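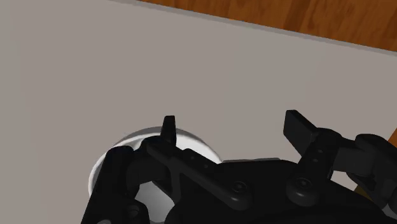 Learning to Make My Aunt's Soup Over the Phone

My aunt moved to Clutonbridge when I was nine, and for most of my life her chicken and barley soup was something I only ate on visits. It never crossed my mind to ask for the recipe. I suppose I thought of it as belonging to her kitchen, like the radio on top of the fridge and the calendar from the feed store that was always a month behind.

Then this past July I came down with a miserable summer cold, the kind where you can't taste anything and feel sorry for yourself anyway, and I called her up and asked. She laughed for a good while (I may have sounded pathetic) and then told me to get a pencil.

Well! The pencil was not much help. She measures barley by the handful, and her hands are a lot smaller than mine. The onions are "a couple, unless they're those big ones." She cooks the carrots in the chicken fat first, which I had never once suspected, and she puts in a parsnip that gets fished out before anybody sees it. I asked how long it all simmers and she said until the windows fog up. I pressed her, and we settled on 60 minutes after the barley goes in, with the lid tipped a little.

My first pot was basically porridge. You could have stood a spoon up in it. I ate it for days, thinning it with water from the kettle, and it was still pretty good in its way. The second pot was better but flat, and when I called to complain she said, "Did you put the vinegar in?" There had been no mention of vinegar, and I have the notes to prove it -- she swears there was.

My neighbor Lautaro Painemal got a jar of the third batch, and he came back over with the jar washed and a loaf of the seeded bread from Jara, the bakery over by the post office. He thinks it wants more pepper. His mother made a soup with toasted wheat in it, and he's promised to try and remember how it went, so I may have another project for the fall.

I told my aunt about the pepper and she got very quiet. She's 91, and she takes the bus to Flimbridge for her chickens -- I don't think she's taking notes from my neighbor.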